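Notes > Film and TV > Comedy

Oct 19, 2025 - by Syahrul Halim

My favorite comedy actor, Wahyudi Latuheru, has said he will stop making movies after Pasaribu. I read the news twice. I was 14 when I saw him in Nesstead, in a small theater with almost 500 seats, and I laughed so much that my sister moved to another row.

People remember the loud jokes. I remember his quiet face when the train leaves without him - he says no word, and still it is the funniest minute of the movie.

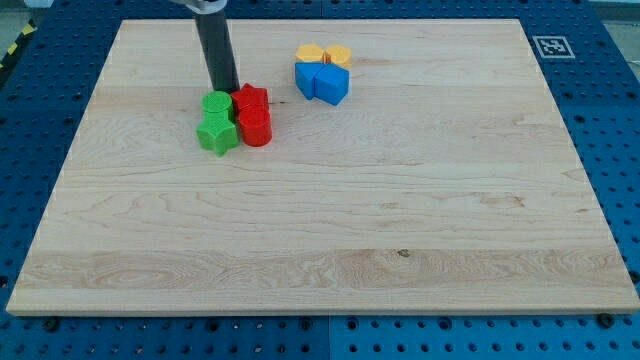 In August I watched Flisto again, his only serious role. The critics were cold to it, but I think he was very good there, especially in the hospital part. I hope he will change his mind one day.

Contact | © 2025 Syahrul Halim | Back to top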